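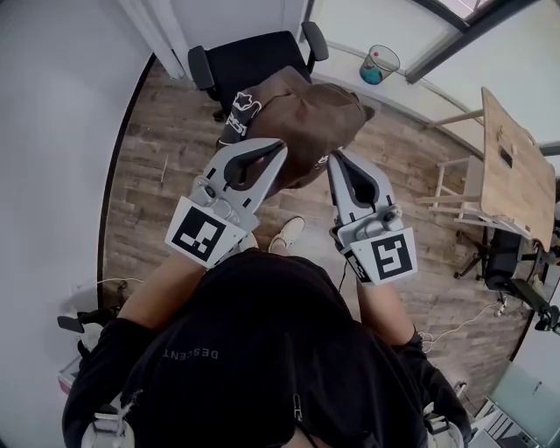
Page 180

Contents Previous chapter Next chapter Glossary Index

CHAPTER 9
Soft Goods in the Workroom: Bags, Seats and Floor Space

9.1 Scope of the chapter

Chapter 8 dealt with rigid items: boxes, trays, bound files and equipment with a fixed outline. A rigid item keeps its dimensions when it is put down, so the space it needs can be read from a drawing. A soft bag has no such outline. Its footprint depends on its contents, on the surface under it and on how it was released. This chapter covers the temporary placement of soft bags in small offices and study rooms, where the surface used is very often the seat of a chair.

The reader should already be familiar with the terms clearance, reach zone and resting surface (Section 2.4). Strap terminology follows the appendix on page 738.

9.2 The chair as a resting surface

An office chair is designed to carry a seated person. When a bag is placed on it, three properties of the chair matter.

Seat height. A seat is lower than a work table and higher than the floor. A standing user must lean forward to reach the bag, but does not have to crouch.

Armrests. Two armrests limit sideways movement of the load. They also limit the approach. A bag wider than the gap between the armrests will ride up on one side and should be turned before it is let go.

Base. A wheeled base allows the chair to roll when the bag is pushed or pulled. A chair standing against a wall has one direction of travel removed, and for this reason the wall position is preferred for loading. A chair kept at the table should be left clear for sitting.

9.3 Fabric and straps

Wrinkled fabric indicates slack in the shell of the bag. Slack may result from partial filling, from a soft weave or from earlier folding, and the cause cannot be determined from the surface alone. Before a slack bag is lifted, the hand should be placed where the load can be felt through the fabric.

The strap is treated as a separate part. Where strap and shell differ in color, as with a black strap on a brown bag, the strap is easy to locate against the shell. Against a black seat the same strap is harder to pick out, and lettering or a logo in white is then a useful marker. Venckus calls such features "contrast points" and recommends that at least one be left facing the user. Straps should lie on the seat and should not hang among the wheels.

9.4 The surrounding floor

Floor space is assessed after the resting surface. Shoes, wastebaskets and cables are recorded separately. Shoes are movable and are shifted out of the standing area first. A wastebasket is placed against the wall, where it takes no part of the walking route. A cable that curves across open floor is rerouted along the baseboard or the frame of the table. On a wood-plank floor the joints between planks serve as a convenient guide for setting out the route.

Luik's survey of the Batdale study rooms, discussed in Section 9.7, lists 784 floor items under these headings. Cables were the group most often left unrecorded by the occupants.

9.5 Terms used in this chapter

Shell: the fabric body of a bag, excluding straps and closures.
Slack: fabric not held in tension by the contents.
Loading position: the place at which a chair stands while a bag is put on it or taken off.
Standing area: the part of the floor occupied by the user's feet during loading.

Section 9.6 sets out the procedure for measuring slack. A tape measure, a level seat and one empty bag are required.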